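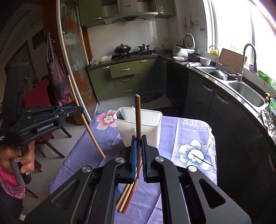
How to record chopstick demos with hand-held grippers

I've been collecting kitchen demos for the Rillau project since August, and chopsticks are the task people email me about most. They're thin, they roll, and they look easy until you've watched a policy miss the same one over and over. So this is how I do it now!

Start with one job and write it down in a single sentence. Mine is "pick up a chopstick from the table, stand it upright, put it in the holder." If you can't say it that simply, split it into two tasks and record them separately.

Next, set up the table. I lay a few chopsticks flat in front of the utensil holder, close together, and I mix the colors (pale ones, reddish ones, dark ones) so the model doesn't get hung up on one shade. Leave the tablecloth on, even a loud flowery one. Leave the pots on the stove too. You want the real kitchen – mess and all.

Now the grasp. Come in slowly, close the fingers on one stick only, and lift before you start turning. I pause for a beat once it's upright and the tip is clear of the fingers, then move to the holder. With a gripper in each hand it's tempting to wave the second one around, so decide up front what it's for and keep it steady the rest of the time.

Between takes, shuffle everything. Turn the holder, fan the sticks out differently, take a step to the side. I do 6 takes per layout and then change it, and my last batch came to 186 takes, with 88 of them from one long afternoon (my wrists were not happy).

Keep the fumbles if you recover from them – a dropped stick that gets picked up again is great training data. Toss the ones where you gave up halfway.

When you're done, label each take with the task sentence and the layout number, then copy the lot to two drives before you clear the table.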